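Blaues Klebeband und ein Platz für alles
Jan 3, 2019
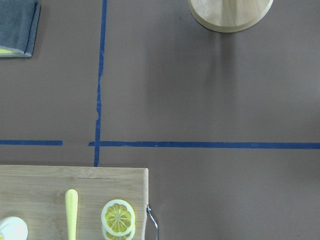
Graues Tuch, Schwamm, Brettchen: die neue Ordnung auf der Arbeitsfläche

Ich bin ja sonst überhaupt kein Mensch für Vorsätze, aber dieses Jahr habe ich gleich am ersten freien Vormittag losgelegt, und zwar in der Küche. Und ich bin so begeistert, dass ich das jetzt sofort aufschreiben muss, bevor der Alltag wieder losgeht!

Die Idee stammt von Deisy Ospina, bei der ich im Juni ein Wochenende lang mitgekocht habe. Bei ihr wird die Fläche mit Klebeband in Felder geteilt, und jedes Ding bekommt ein Feld. Das klang für mich erst nach Turnhalle (ihr wisst schon, diese vielen Linien auf dem Boden). Aber nach zwei Tagen bei ihr habe ich nicht mehr ein einziges Mal nach dem Lappen gesucht. Zu Hause habe ich das Ganze dann natürlich ein halbes Jahr vor mir hergeschoben.

Jetzt also endlich. Blaues Malerkrepp hatte ich noch vom Streichen im Flur, die Rolle lag in der Kiste mit den Pinseln. Ein senkrechter Streifen, dazu quer zwei Stücke, fertig. Mit dem Lineal habe ich gar nicht erst angefangen, das Band ist ein bisschen wellig und an den Rändern ausgefranst, und ich finde es genau so richtig schön. Auf dem Graubraun leuchtet das Blau richtig!

Oben links wohnt jetzt das graue Mikrofasertuch, gefaltet, mit dem gelben Schwamm darunter. Das mit dem Schwamm ist noch nicht ganz ausdiskutiert, eigentlich soll er an die Spüle. Aber so habe ich beim Wischen beides mit einem Griff, und das ist schon sehr bequem.

Oben rechts steht etwas mit rundem Fuß aus hellem Holz. Ich mag diese blasse Maserung so gern, und der schräge Rand fühlt sich toll an, wenn man das Ding verschiebt. Früher ist es bei mir quer durch die Küche gewandert, mal neben den Herd, mal auf die Fensterbank.

Und unten links das Bambusbrett, mein Liebling! Ich schneide darauf wirklich alles, von der Zwiebel bis zum Brot. Alle paar Wochen reibe ich es mit etwas Öl ein und lasse es über Nacht liegen. Wer ein neues Brett hat, sollte das am Anfang ruhig öfter machen, meins hat die ersten Male geschluckt wie ein Schwamm.

Unten rechts bleibt frei. Das war Deisys strengste Regel und ich habe sie am Anfang nicht verstanden. Da kommt hin, was gerade dran ist, die Schüssel, der Topfdeckel, die Einkäufe, und danach wird wieder abgeräumt. Gestern habe ich dort 700 Gramm Mehl abgewogen und hatte zum ersten Mal seit langem genug Platz für Waage und Schüssel nebeneinander. Herrlich!

Das Aufräumen am Abend habe ich sogar gestoppt - 7 Minuten, inklusive Abtrocknen. Vorher war ich gut und gerne 30 Minuten beschäftigt, weil ich immer erst alles von links nach rechts und wieder zurück geschoben habe.

Ob das Band auf Dauer hält, weiß ich noch nicht. An den Rissstellen muss man beim Wischen etwas aufpassen. Falls jemand von euch eine Sorte kennt, die sich auch nach Monaten noch ohne Kleberreste abziehen lässt, schreibt mir das bitte in die Kommentare!

Als Nächstes kommt die Besteckschublade dran. Da liegen zurzeit drei Dosenöffner drin und ich möchte mich von keinem trennen.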